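Day four of trying to buy nothing new for the kitchen. The score so far is one for me and three for the kitchen.

Background, for those who have sensibly muted me: the refill shop in Stodgate has opened where the bank used to be. You bring your own containers, you weigh them, you fill them, you weigh them again and you go home with the wrong sort of lentils.

I'm keen on it in principle. In practice I have now paid for a bag of red split lentils, a bag of what I believed were red split lentils, and a scoop of something the label calls "pearled". Pearled what, it doesn't say. We had it on Sunday. It was fine.

The scales are the main event. They're set to grams, they have a mind of their own, and there is a queue behind you. You put your tub down, press TARE, and then a man called Wim Dekker reaches over and presses TARE again, properly this time.

Wim runs the place. He is very patient, in the way of someone who has said the same sentence all morning. He writes the empty weight on your lid in wax pencil so you won't need to ask next time. I washed mine off and had to ask next time.

My big tub is 322 grams empty. I know this now the way I know my own phone number. I expect to be saying it to a nurse in forty years.

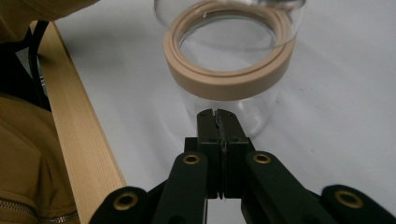 Prices, then, as several of you have asked. Oats are cheaper than the supermarket, and so is rice. Cashews are sold at a level I would associate with printer ink. You do need to think about what goes in what: a clear jar with a wide round mouth, like this one with the beige band below its rim, is a joy to pour oats into, and anything with a neck will put 100 grams of basmati down your shoes. Ask my shoes.

Someone has replied that I should just use a funnel. I own a funnel. It lives in the drawer that doesn't open.

A word on the washing-up liquid. It comes out of a drum with a pump, and the pump does nothing, nothing, nothing, and then does all of it. Bring a bottle bigger than you think you need. Bring a cloth as well.

They also do loose spices, and I'd warn everybody off buying these by eye. I asked for "a bit" of turmeric in March, at the Saturday market stall they had before the shop. I still have it. My grandchildren will have it.

Things I have carried home from there in a coat pocket, having run out of tubs: six eggs (all right), a bar of soap (all right), 300 grams of icing sugar in a paper bag (no).

It does take longer than a normal shop. On the other hand, our kitchen bin now goes out half full, and I've met two neighbours I had been successfully avoiding since the hedge business — one of them lent me a lid.

Next week they're getting vinegar on tap. I have asked Wim to be standing near me when I try it. He said he was planning to.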